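Clavwood Hall Kitchen and Dining Room: Safety Walk-Through
September 2020. Checked by Fidel Espinoza. Copy to Westerberg Property Office.
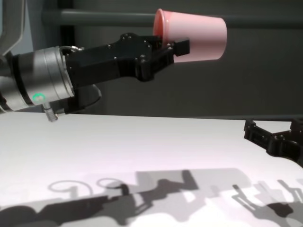

1. Entry and hallway

Front door closes and latches on its own: OK
Door mat lies flat: NO. Back left corner curls up. Replace the mat. Taping it was tried last year and the tape let go.
Exit sign lit: OK
Hallway clear to full width: OK at time of check. Folding chairs were stacked by the coat hooks on my last visit and should stay in the closet.

2. Electrical

Panel door opens fully, nothing stored in front: OK
Breakers labeled: PARTLY. 2 breakers have no label. One of them shuts off the outlets by the sink. The other I could not trace.
Outlets near sink are GFCI and trip on test: OK, all reset.
Cords in good condition: NO. Coffee urn cord has a nick in the jacket near the plug. Tagged and taken out of use. Do not wrap it with tape and put it back.
Extension cords used as permanent wiring: None found.

3. Stove and hood

Burners light without delay: Right rear is slow. Cleaned the port, still slow. Needs a service call.
Gas shutoff reachable: OK
Hood filters clean: NO. Greasy on both sides. Soak and scrub, then put them on the monthly list.
Hood fan runs on low and high: OK. Rattles on high. Loose screw at the front lip, tightened during the check.

4. Fire equipment

Extinguisher by the kitchen door, serial ending 955: Gauge in green, pin and seal in place, tag current.
Extinguisher in dining room, serial ending 599: Gauge in green. Seal missing. Tag runs out in November. Have Skatwood reseal it when they come for the annual service.
Fire blanket on hook: OK
Smoke alarm sounds on test: OK. Battery changed.

5. Water and sinks

Hot water at hand sink: OK, takes a while to arrive.
Leaks under sinks: Slow drip at the trap on the prep sink. Hand-tightened the nut. Check again next visit.
Soap and paper towels stocked: Soap OK. Towel dispenser jams if overfilled, so load it to the line only.
Floor drain runs clear: OK

6. Cups, dishes and storage

Plastic cups free of cracks and rough rims: Threw out the worst ones. A cracked rim can cut a lip and does not wash clean.
Heavy pots on lower shelves: NO. Stock pots are back on the top shelf. Move them down.
Cleaning products kept away from food: OK, locked.
Step stool: Rubber foot missing. Do not use until fixed. Wenness stool, parts can be ordered.

7. Dining room floor and tables

Loose tiles: One, by the serving window. Still stuck at one edge. Reglue.
Table leg locks hold: One table folds when leaned on. Marked with red tape and moved to the storeroom.
Wet floor sign available: OK

Summary

9 items need follow-up. The extinguisher seal, burner and panel labels come first. The coffee urn, step stool and marked table stay out of use until I sign them back in.

Signed: F. Espinoza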